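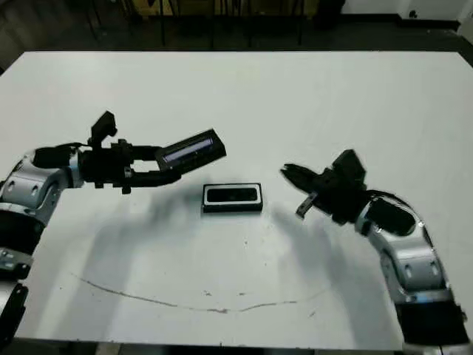 Visit report: two-arm handling cell, Trunell demo hall, Wusenlow

6 min read | 4 comments | 282 shares

We use cookies to improve your experience. Manage preferences or Accept all.

Trunell opened its Wusenlow demo hall to integrators and small manufacturers for one afternoon in March. I went to look at Clultine, the two-arm kit the company has been selling since last fall, and to find out what is in the base price. The hall holds several products, but I spent nearly all of my time at the Clultine table and the support desk next to it.

What the kit consists of

Clultine is sold as a pair of arms, a pair of two-finger grippers, a controller cabinet, and a teaching package. The table is not supplied. Trunell publishes a drawing for the mounting hole pattern and a flatness requirement for the work surface, and the customer builds or buys to that. The demo table had a plain white matte top with light scuffing and no nest or fixture plate between the arms. A part laid there rests directly on the tabletop, and the gripper has to come down to it.

The arms have rounded gray and white links with black joint bands. The gripper cable is run on the outside of the arm. On the left arm it makes a loop over the top of the elbow segment before it reaches the gripper. External routing is easier to replace in the field, and I have no objection to it on a bench cell. On a cell with tall fixtures I would want clips at shorter spacing and a check of the loop at the limits of travel.

Each gripper carries a black housing on top, and it adds to the height of the tool. Buyers planning to reach into boxes or under shelves should get the dimensioned drawing before they order. It was not in the handout, but the desk mailed it to me the same evening.

The handling task

The work on show was small-part handling with flat black rectangular parts. The left gripper held one of them, angled upward, with a glossy strip along its face. Another black part with rounded corners and a lighter gray border lay flat on the table between the arms, and the right gripper was open and pointed toward the middle of the table.

Flat parts on a flat surface are a fair test. There is little edge for the fingers to get hold of, and a gripper that comes in slightly low will touch the table. I asked how table contact is handled. The answer was that the controller watches joint torque and stops the descent above a set threshold, adjustable per program. The default is conservative and, according to the desk, most customers raise it after the first week.

Glossy faces are a separate question. Finger pads come in two materials, and the harder one is standard. For parts with a coated or polished face Trunell recommends the softer pad, sold in sets. I would add a set to any first order.

Teaching and programs

Programs are taught by hand guiding or from a tablet. The two arms can be taught separately and then linked by wait points, or taught together as one motion. The second method is quicker but harder to edit later, as a change to one arm means re-recording both. For work that will be revised often, the separate method is the better choice.

The controller stores programs locally and exports them as plain files. There is no subscription for basic use. Remote support is a paid service with a yearly fee, and the first 6 months are included.

Integration partner

Akgül handles installation and safety assessment for buyers who do not have their own staff for it. They had a desk at the event and were clear about scope: they mount the arms, commission the cell, and document the risk assessment for one task. A second task is quoted separately. Lead time at present is 4 weeks from delivery of the table.

Price

The list price of the softer pads, the mounting hardware, and the spare cable set together is 2,573 in the local price sheet, before tax. None of these is in the base kit. The mounting hardware is hard to avoid, so I would treat that line as part of the purchase price. Kit pricing is by quotation and depends on arm reach.

Points still open

– Repeatability after a gripper change. The data sheet gives a value for the arm alone.
– Pad life on coated parts. Trunell has test results but had not released them at the time of the visit.
– Noise level. The hall was too loud to judge.
– Whether the export files from the current controller will load on the next version. The desk expected so but would not put it in writing.

I have requested a trial with our own parts, two housings and a cover plate, and have sent samples to Wusenlow. Trial slots are half a day and free of charge for the first one. Visitors should bring at least ten pieces of each part, including rejects, and a drawing with tolerances marked. Parking is behind the hall, and the entrance is on the loading side.

Get new visit reports by email. Enter your address to subscribe. Unsubscribe at any time.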